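Workshop > Opinion > Building at Home

In Praise of the Slow Robot

I have been building things in the shared shop on the ground floor of the old Eichhorn building for long enough to remember when the big excitement was a bandsaw, so please forgive me if I go on a bit. What I want to argue is simple enough. If you are going to build a robot at home, or in a shop you share with other people, give it one small, dull job and stay with that job far longer than feels sensible.

Our dull job is a little bottle and two paper cups, one yellow-green and one gray. The bottle goes from one cup to the other. I have explained this to my brother-in-law and watched his face fall, and I do understand, because he was hoping for something that folds shirts! But I have spent 16 evenings on it now, and I would not trade them for a shirt folder.
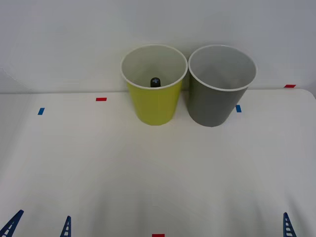 When I started the Clorneck (every build in our shop gets a name, and the names are rarely good) I had a list of chores for it as long as my arm. It was going to sort screws and water the basil and hand me a pencil. I wrote a great deal of code for all of that, some 2,000 lines, and most of it is sitting in a folder I don't open. Each chore worked a little. I could never say which part was at fault when one went wrong, and I would go home cross and start a different chore the next night.

Cledwyn Morgan, who has the bench by the window, finally told me to put everything away except what would fit on a tea tray. I sulked, and then I did it. The tape on the table was the next step, little bits of red and blue so that I have fixed spots to measure from when I change something.

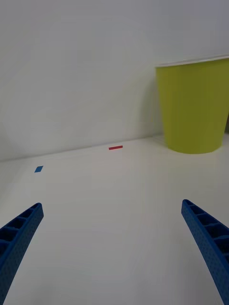

Cup, tape and open fingers, seen from the gripper.

You learn such a lot from a job that small. A paper cup weighs next to nothing and will tip over if you so much as brush the rim, so the arm has to come in politely. I lost a whole evening to a cable that was a hand's width too short, and I would have blamed the software for it if there had been twelve other things going on. I keep a notebook, in pencil, and it is mostly complaints, but they are complaints about one thing at a time, and I can read back through them and see the build getting better. 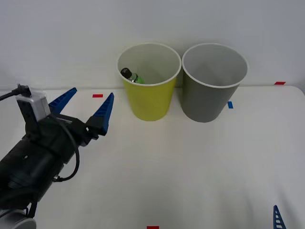
But Isn't It Boring?

People ask, and of course it is, some nights. There is a fellow at the Prosta club across town who thinks we are wasting good motors, and he would rather see 100 half-working tricks at an open house than one that works. I like him very much and I think he is wrong. Visitors clap for the tricks, and I enjoy the clapping too, but the builder goes home no wiser about why the arm missed.

A home builder also has something the big outfits would envy, and that is the freedom to be slow. I have no deadline. If I want to spend July thinking about how two fingers ought to meet the side of a bottle, I can, and the only cost is the electric bill and a certain amount of teasing over supper.

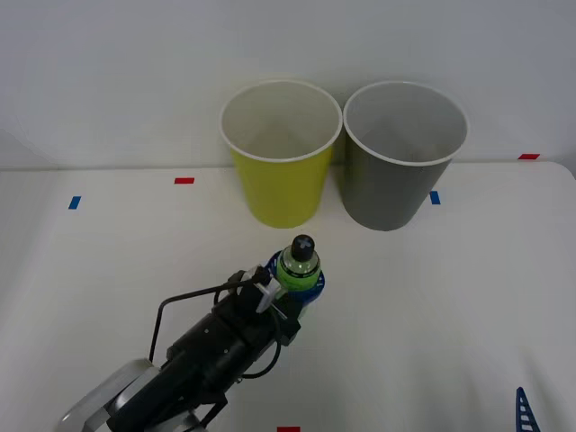 I changed my mind about grip that way. I had always assumed that harder was safer, and I had the motors turned up as high as I dared. Five evenings of turning them down a notch at a time taught me otherwise, and I now start every new part at the gentlest setting and work upward, which I'd recommend to anybody, whatever they happen to be picking up.

So if you have an arm half built on a bench somewhere and a grand plan pinned up over it, leave the plan where it is, by all means. Then find yourself a couple of cups and something to put in them, and come and tell us how it went. The kettle is usually on.

Contact the Wuvik Workshop Newsletter | © 2019 Wuvik | Back to top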